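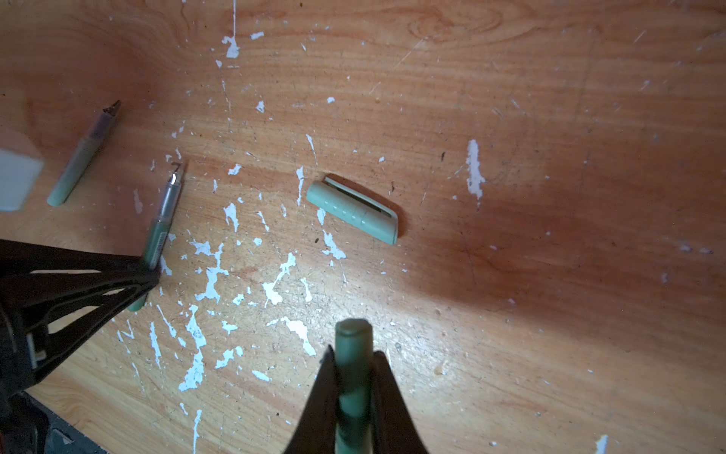 Slide 1. Pale green pen above a paint-flecked wooden tabletop.

Running Times and Missing Scenes: Cataloging Low-Budget Horror at the Preltton Film Archive
Speaker notes, revised Sep 3, 2018

Opening

Thank the hosts at the Guvara Cinema. State that the talk lasts half an hour and that questions will be taken after the clips. Mention that the handout lists every term used for the different kinds of print.

The Archive holds prints, paper records and posters connected with horror and mystery pictures made on small budgets. The largest single part is the Gallagher Collection, which came to us as 600 titles on 35mm and 16mm. Most had been shown for years in small theaters before they reached us, and very few arrived with complete paperwork.

The subject today is narrow. When two prints of the same picture do not match, how does an archive decide what to write in the catalog?

Slides 2 to 4: Why prints differ

Begin with the local censor. In many places a board could ask for cuts before a picture was licensed, and a distributor might make those cuts in every print sent to that territory. The same title could therefore run at different lengths on either side of a border.

Then the double bill. Theater owners wanted two features and a newsreel in one evening, and the second feature was often trimmed to fit. These cuts were seldom recorded. They usually fall in dialogue scenes early in the story, where an inn or a village council is being introduced.

Then wear. Reel ends suffer most. A standard large reel of 35mm holds 2000 feet, and the first and last few feet of each reel pass through more hands than anything in between. A splice at a reel change may remove a line of speech without anyone intending it.

Pause here. The audience should have these three causes clear before the case study. 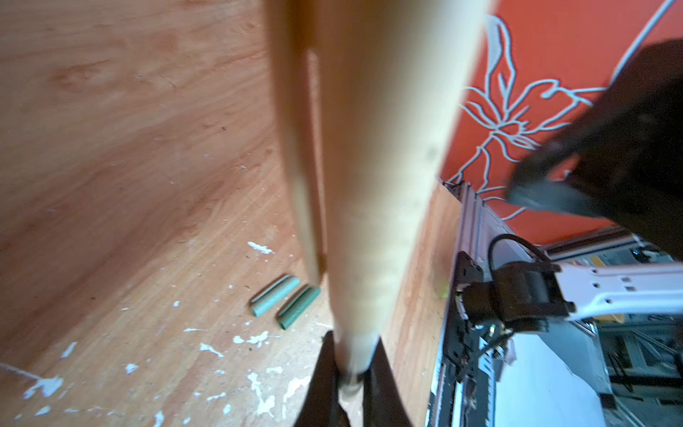
Pale wooden rod
Held between two gripper fingers

Slides 5 to 8: Case study, the Nestton print

The picture in question is a vampire feature known in our records only by its reissue title. Our own print runs 74 minutes. The Nestton print, lent to us by the Nestton Film Society, is longer and contains a scene in the crypt that our copy lacks.

It would be easy to call the longer print complete and the shorter one cut. The staff took that view at first, and the draft catalog entry said so. Please present this as a mistake we made and corrected.

On close viewing, the crypt scene uses different music from the rest of the picture. The lead actress wears her hair in another style. The shadows on the back wall fall the opposite way from the matching shots in reel three. Our present opinion is that the scene was added for the reissue, using a new set and a smaller crew. The shorter print is probably nearer to what the first audiences saw.

Play clip A (our print), then clip B (Nestton). Do not talk over the music in clip B. The change in the strings is the strongest evidence we have, and it is quiet.

Some in the audience will prefer the longer version. It is a lively scene and the coffin lid is well done. The catalog should record that both versions exist and say plainly which print holds which footage. It should not tell the viewer which to enjoy.

Slide 9: Using the paper records

The Archive has 3000 items of paper connected with these films: pressbooks, booking sheets, cue sheets and letters from theater managers. Pressbooks are the most attractive and the least reliable. They were written to sell tickets, sometimes before the picture was finished, and they describe scenes that may never have been shot.

Booking sheets are dull and very useful. They give a running time so that the projectionist could plan the evening, and an error would have been noticed on the first night. Where a pressbook and a booking sheet disagree, our rule is to follow the booking sheet and note the other figure. 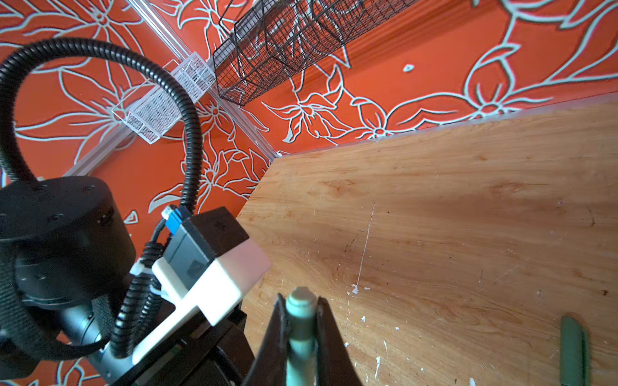 Letters from managers should be read with the same care as pressbooks, for the opposite reason. A manager who wanted a lower rental fee had every cause to report that a print was short or badly worn. Several letters in the Gallagher Collection complain of missing endings in prints that we have examined and found whole.

Slides 10 and 11: What the new entries contain

Each entry now gives the title on the print itself, then any other titles by which the picture was known. It gives the measured length in feet as well as the time in minutes. Known gaps are listed by reel. The name of the person who inspected the print, and the month of inspection, are kept on file at the Archive and supplied on request.

The word "uncut" has been withdrawn from the catalog. The word "longest" is used only with the phrase "of those examined."

The first group of revised entries will be open to readers in November. Remaining titles will follow as inspection allows. If asked for a finishing date, say that none has been set.

Likely questions

Will the Nestton print be shown in full? Yes, with the agreement of the Society. The screening is to be held at the Guvara Cinema and both versions of the crypt sequence will be included.

Can private collectors have prints compared? The Archive will accept inquiries in writing. Prints should not be sent without prior agreement, and nitrate film must not be mailed under any circumstances.

Does the Archive make its own restored versions by joining footage from several prints? At present it does not. If pressed, refer to page two of the handout.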